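Right gripper stops closing halfway
Terwood forum > Hand-held grippers > Faults

carnham_kit
Love these grippers, but at cycle 382 the right one quit closing with 6 mm to go. No error at all! Job is small parts and a divided box.

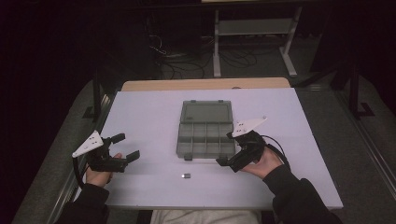
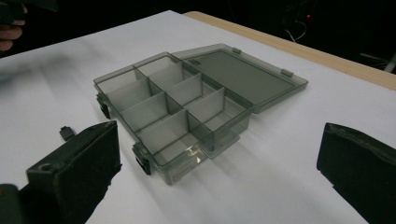

Reply from brirnik225
Great job for them! I'd blame the cable – mine did that at a tight bend.

Reply from padlover
Disagree, check the finger pads first.

carnham_kit
Swapping the cable tonight, pads next!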